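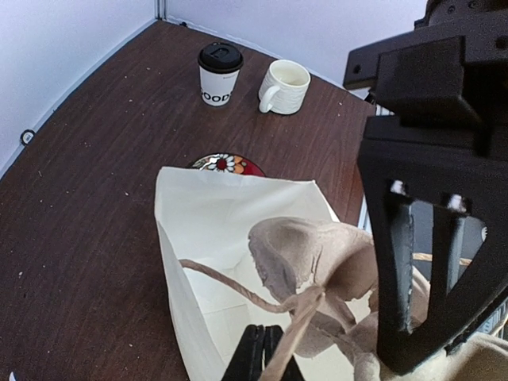
What visitors see at the open day

Ikach builds and tests handling cells for small mixed items. The workshop is in Fandham, with a second test room at Multden. Both sites open to visitors on the first Monday of June, from 10 am.

The main demonstration is a table task with everyday objects: a canvas tote bag, a drawstring pouch, a paper cup, a mug, a patterned plate. The arm carries a black two-finger gripper and a small camera mounted close to it. Visitors can follow the camera view on a monitor beside the cell while the arm works.

Soft goods get the most time in the programme. A mug keeps its shape when a finger touches it. A cloth pouch folds, slides and trails its cord, and the grip point has to be chosen again on each attempt. Cups and crockery stay on the table during bag work, so the arm must plan its path with them in place.

The test log

Every attempt is logged, whether it succeeds or fails. The log for the bag task stands at 3476 attempts, of which 228 were stopped by the operator. Stopped attempts are kept in the record and replayed at the open day on request. The usual causes are a caught cord, a collapsed bag rim and a finger closing on two layers of cloth where one was intended.

How the day runs

Groups are taken through in order of booking. Each tour starts with a short safety talk at the door, then moves to the cell, then to the bench where fingers and pads are fitted. Questions are taken at the bench — the cell area is noisy and staff there need to watch the arm. Visitors stay behind the yellow line while the drive light is on. Bags and coats go on the hooks by the entrance.

Who we work with

Our longest-standing customer is De Haan, a returns handler which sends us sample goods for trials. Samples are tested at Multden and go back with a written report covering grip force, cycle time and failure type. We do not quote a cycle time before a trial.

Schools and trade visitors may book through the Fandham office, extension 3713. The Multden room has step-free access from the rear car park.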